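Ullness House Residents' Meeting
Minutes, Saturday, 2 p.m., ground floor lounge

1. Last minutes
Agreed, with one correction: the spare blankets are in the Wouters wing closet, not the Burna wing.

2. Clothing drive
Collection for the Galtidine shelter runs to the end of June. The shelter has asked for warm tops, coats and pants. It can't take pillows or underwear. Items should be clean and folded, with buttons and zippers closed.

Several residents said the lounge table is too small for sorting. It was agreed that sorting and folding can be done on the beds, with bedding pulled straight first. Dark items should be spread out one at a time and looked over for lint and holes before they are folded.

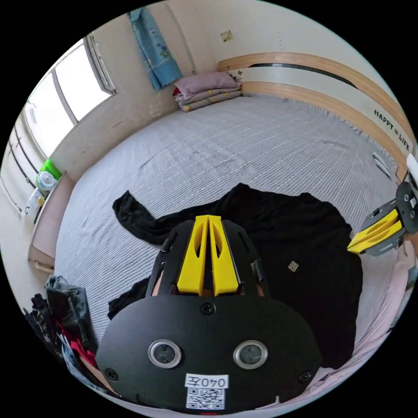 Item 2: black garment spread out on a bed.

Long sleeves go in toward the middle, then the bottom comes up to the collar. Tags stay on — the shelter sorts by size. Anything with a hole goes in the rag bag by the back stairs.

3. Boxes
The house has 15 boxes left over from the move. More will be bought if needed, up to $90 from the house fund. Boxes are to be marked on two sides and stacked in the hall, clear of the fire door.

4. Laundry room
The left dryer is still slow. The repair company has been called again. Residents are asked to clear the lint screen after each load.

5. Other business
A request for more hangers in the Burna wing was held over to the next meeting.

Meeting closed at 2:50 p.m.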